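Blue baskets to be packed for new starters at Peser Hall

New employees joining Nerex at the Peser Hall site in May will pick up their first-day supplies in a carry basket in place of the paper bags used until now. A slatted table near the wicker chairs on the ground floor is being used to try out the packing, and staff are welcome to stop by and give their opinion.

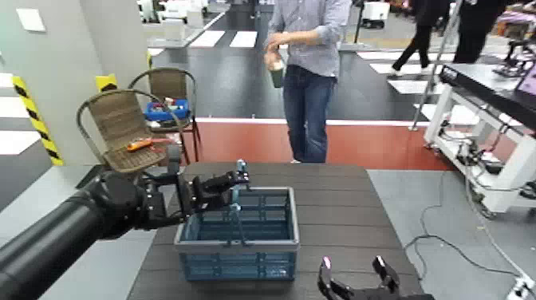

Workplace Services Team

The basket is blue plastic, rectangular, with a grid of openings in the sides and a handle that folds down when it isn't needed. It was picked from a small group of containers after the paper bags drew complaints last year. Several gave way at the bottom on the walk to the parking lot, and new starters had nowhere to put the bags once they reached their desks.

"We wanted something people would keep," said Octavio Villalba, who runs the supply room. "A bag goes in the recycling by lunch. A basket can stay under the desk and hold your shoes."

Each basket will hold a small bottle of hand sanitizer, a notebook, two pens, a lanyard, a site map and a voucher for the Zillano coffee counter. The bottle goes in first, upright against the back edge, and the flat items are laid in front of it. Villalba said the order matters less for looks than for the walk upstairs – if the bottle is put in last it ends up on its side under the notebook.

The first delivery is 38 baskets. Of these, 25 are set aside for the May intake and the rest will be kept in the supply room for people who transfer in from the Ibarra Street office during the summer. Anyone at Ibarra Street who would like one before then should ask their own front desk, as no baskets will be sent over by internal mail.
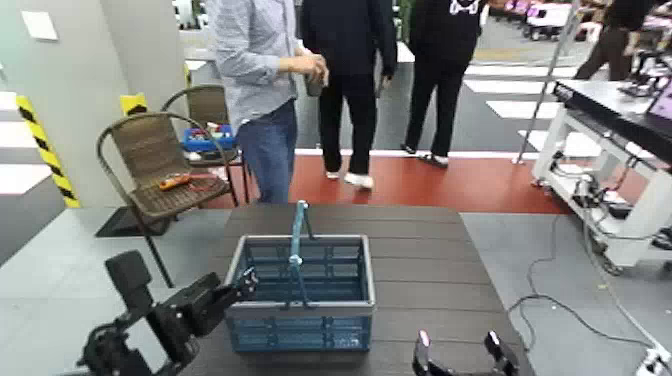
The handle has had the most comments so far. With the handle up, the basket is easy to carry in one hand but will not slide under the lower shelf in the supply room. With it down, the baskets fit the shelf, but anything taller than the rim has to be placed to one side of it. The team has decided to pack with the handle down and lift it when the basket is handed over.

Chantal Boychuk, who looks after new starter paperwork, has asked that the site map be left out of the basket and given by hand. The current map still shows the layout of the building as it was in 1999, with the old mail room and a stairway that has since been closed. A corrected version is with the printer. If it isn't back in time, new starters will be walked around the ground floor in small groups at 10 a.m. on their first morning.

The wicker chairs will stay where they are during the packing. Staff who use them for breaks can go on doing so, but are asked to keep cups and food off the table while baskets are being filled.

Paper bags left over from last year are free to anyone who can use them. They are in the supply room, on the floor to the left of the door. Suggestions for other items to go in the basket can be left with Villalba at the supply room window before 4 p.m. Items need to be flat or no taller than the bottle, and they can't be perishable.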